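Cemari Household Table Settings: Data Card
Maintained by the Plonano documentation office. Contact: Jytte Mikkelsen.
Last revised Apr 30, 2026.

Summary
Cemari is a collection of records on everyday table tasks: placing food in bags, moving it to serving dishes, and clearing the surface afterward.
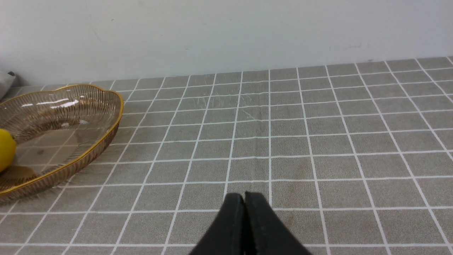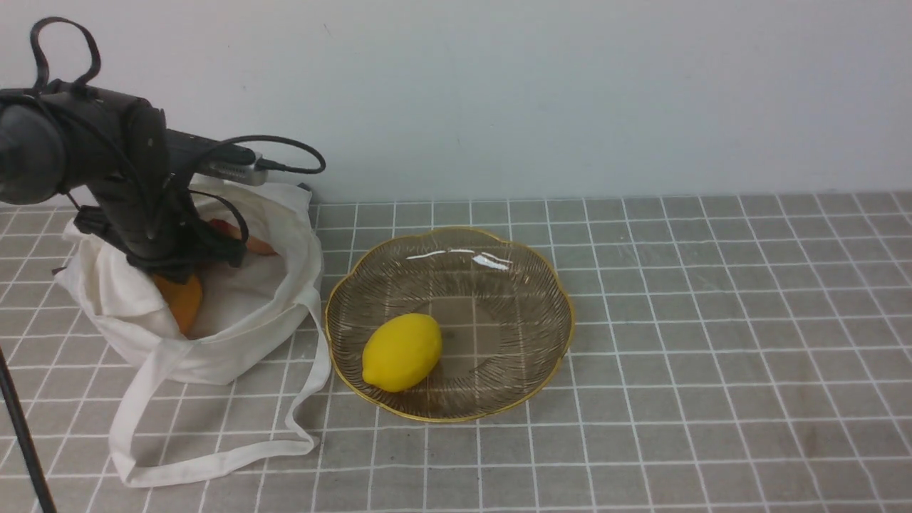
Object selection for the tabletop portion was carried out by Forkau in September and follows the household inventory list, version 2. Items were chosen from goods commonly kept in a home kitchen and were not standardized by size or finish. Dishes are entered under the heading "serving, glass" where the material is certain; the tinted dish with the scalloped, gold-colored rim falls under this heading. Soft containers such as the off-white cloth tote are entered under "carriers, fabric," and no attempt is made to record the shape of their folds. Food items are listed by type only when the type can be confirmed by the annotator, and otherwise as "produce, unspecified."

Contents
The release comprises 3143 records. Each record holds up to 4000 characters of annotation text, together with an inventory code and a surface code.

Surfaces
Table coverings are coded by color and pattern. Stains and creases in cloth are left uncoded.

Access
Requests are handled by the Steyn reading room. Corrections to inventory codes should cite the record number and the list version. Replies are issued within five working days.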